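Spent an afternoon in October at the Skeltier open day. They build hand-held grippers for recording household tasks and train arm policies on the recordings. Notes in order, mostly for people who work on manipulation and couldn't get a slot. Long thread.

1/ Format: short talk, hardware table, live arm demo, then the recording sessions, which is what I went for. Groups of 8. Our guide was Lucero Ticona, who runs recording operations and answered most questions without checking with anyone first.

2/ The talk was skippable if you've read anything on learning from human demonstration. One useful slide: where their discarded recordings come from. The largest share was bad tracking, then operator error, then everything else. They did not give percentages and I did not get a copy of the slide.

3/ Hardware table. Two generations of gripper, both with the covers off. The older one is called Sturnard, the current one Taipe. Same jaw travel. The differences are in the trigger linkage and the finger pads.

4/ Trigger linkage on the Sturnard has noticeable slack. You pull, nothing moves, then the jaws move. Lucero said the slack shows up in the data as a delay between hand intent and jaw motion, and they spent months modeling it before deciding to fix the linkage. The Taipe is tighter. I could still feel a small dead zone at the start of the pull.

5/ Weight matters more than I expected. I held one in each hand for ten minutes and my forearms noticed. Operators work in blocks with a forced break between them. Someone asked if they had tried a counterweight. They had, and dropped it. It made wrist rotation slower and the operators disliked it.

6/ Pads are a consumable. They go slick with use and get swapped on a schedule. Cloth is hard on them. So is anything with detergent residue.

7/ The recording sessions are in an ordinary apartment upstairs, not a mockup. Kitchen, bedroom, small bathroom with the laundry in it. They rent several like it and rotate. Argument for this: mockups have too much clearance. Real bathrooms make you work with your elbows in.

8/ We got the bathroom. Task was laundry transfer, cloth items, with the appliance set into the wall. Two grippers, one per hand. We stood in the hall and watched the view on a monitor.

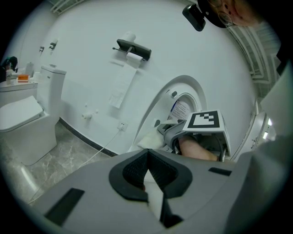 9/ Single cloth items are treated as separate episodes. Grasp, move, release, reset. The session log on the wall outside had the apartment's running total at 2694 episodes, and the operator that day was on number 103 for her shift when we arrived.

10/ What makes cloth hard here is the edge of the opening. A rigid object either clears the rim or hits it. Cloth can touch the rim, drag, fold over it and still get through, or it can hang half in and half out. The operator decides by feel when to push and when to regrasp. The question is how much of that decision survives in the recording, given that there is no force sensor in the jaw.

11/ I asked about that directly. Lucero's answer: pad deformation is visible to the wrist camera, and they treat it as a rough stand-in for force. She called it "good enough for towels, not good enough for zippers." I would want to see the numbers on zippers.

12/ Second hard part is pose tracking in a small room. Plain white walls give the tracker very little to hold on to, and with your arms inside a recess the view gets blocked often. They put square markers on the grippers so that each one can be found from the other views. When a marker is hidden they fall back on inertial data, which drifts within seconds.

13/ Operators are trained to bring the marker back into view between grasps. You can see them do it once you know. It's a small roll of the wrist outward after each release. Somebody in our group asked whether the trained policy copies the wrist roll. It does. They trim most of it in processing.

14/ Calibration takes place at the start of every block and again if a gripper is dropped or knocked. It is a fixed sequence: jaws open, jaws closed, slow sweep in front of a board, hands together, hands apart. Took less time than I would have guessed. They repeat it at the end and compare. If the two disagree past a threshold, the block is thrown out.

15/ I liked that last part. Plenty of groups calibrate at the start and assume.

16/ Back downstairs for the arm demo. Two arms on a fixed base, same finger geometry as the hand-held units, front-loading drum in a test stand. The policy is called Urkmont. Task: move cloths from a basket into the drum, then close the door.

17/ First run was clean but slow. Second run, one cloth caught on the lower rim and the arm released it there. It paused, came back, picked the cloth up by the hanging part and pushed it in. No one from the team touched anything. Third run stopped on a door closure fault and was restarted by hand.

18/ They quote 80 percent success on this task, cloth items only, in rooms the policy has not seen. I asked what counts as success. Every item inside and the door latched, no time limit. The time limit is the part I'd argue with. A run that takes as long as the second one did would not be useful in a home.

19/ Questions they answered well: pad wear, calibration, how they split training and test apartments. By building, so two units with the same floor plan never end up on opposite sides.

20/ Questions they answered less well: what happens with dark cloth in a dark drum, and how much of the gain over last year came from the new linkage versus more data. On the second one I got "both," twice, from two different people.

21/ You can try the Taipe yourself at the end. I did ten cloth grasps on a practice bin. Two failed because I closed the jaws before the cloth was fully between the pads. You lose a lot without fingertip sensation, and you start looking at the pads instead of at the object. Lucero said that habit goes away after the first day and that they discard first-day recordings.

22/ Practical details if you get into the next one. Sign up early, groups are small. Wear short sleeves or roll them up, since loose cuffs catch on the trigger housing. No parking on site. Ask for the bathroom group if given a choice. The kitchen group told me they mostly watched cups.

23/ Open items I'm following up on by email: the zipper numbers, the inertial drift figures, and whether the end-of-block calibration threshold is fixed or set per operator. Will add replies to this thread if I get answers I'm allowed to post.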